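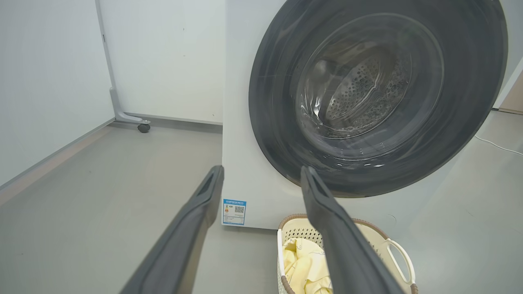 3.2 What people do at the machine door

I'll start with the bit of laundry that gets left out of most of the writing I know, the half minute when you are crouching in front of the washer with an armful of stuff and nowhere to put it. Earlier studies of home laundry (mine included, I'm afraid) went straight for the settings: which programme, what temperature, how full the drum. All worth knowing. But when I sat down with the Planasside diaries I kept finding little notes about knees, socks and doors that wouldn't stay open, and I got rather hooked on them.

The diaries gave us 1483 loads from 205 households, all of them with a front loader at floor level. People wrote down what went in, what came out and anything that annoyed them. I then visited 30 of the homes and simply stood about while somebody did a wash. I asked them to carry on as usual, and they mostly did, though I was offered a great deal of tea.

Figure 3 shows a front loader of the general sort I mean, white, with a big round door with a dark rim. Looking through the glass you see the drum wall with its small round holes and raised ridges, and this turns out to matter more than I'd expected, as people used the window as a check. Before loading they would bend down and peer in to see if anything had been left behind. A pale sock against bright metal is easy to miss! In 459 of the diary loads the writer mentioned finding something in the drum from the wash before, nearly always small and nearly always stuck up at the top, where you can't see it without putting your head halfway in.

So I began asking about looking versus feeling. The people who only looked through the glass were quick and fairly cheerful about the odd lost sock. The feelers opened the door, put an arm in and swept it round the drum, and they tended to have a story behind the habit (a red flannel, a school shirt, you can guess the rest). Several did both, in that order, without noticing. When I read my notes back to them they laughed and said they had no idea.

Loading itself came in two styles. Some people stuffed, pushing the whole bundle through the opening in one go and then leaning on it. Others fed things in piece by piece, shaking out sleeves and turning jeans the right way as they went. I had expected the feeders to be the tidy ones generally, but their kitchens were no neater than anyone else's, mine being a fair comparison. What did seem to go with feeding was having somewhere to rest the pile. Where there was a stool or a bit of clear worktop within reach, people took their time. Where the pile had to sit on the floor, in it all went.

I should say something about the space beside the machine too. In the narrower kitchens the door could only swing part of the way before it met a cupboard or a bin, and the person loading would hold it back with a hip. Nobody had moved the bin. One household in the Wostevell flats had got so used to the hip business that they did it at a relative's house as well, where there was plenty of room.

Then there are the labels. I asked everyone whether they knew what their energy label said, and where it was. A good many pointed confidently at the front and were wrong. The one in Figure 3 is a small sticker with a blue border, low down on the side panel, with a QR code on it and print far too tiny to read at any comfortable distance. On my visits I asked to see whatever label was still there, and it usually meant somebody getting down on the floor with a phone torch. I don't want to make too much of this, but advice that begins "check the label on your machine" is asking for a fair bit of crawling.

Unloading I leave for Section 3.3, where I also bring in the Haten diaries. They were kept over a damp September and are full of wet towels.

Figure 3. Front-loading washing machine seen from low down, with the round door and part of the side panel.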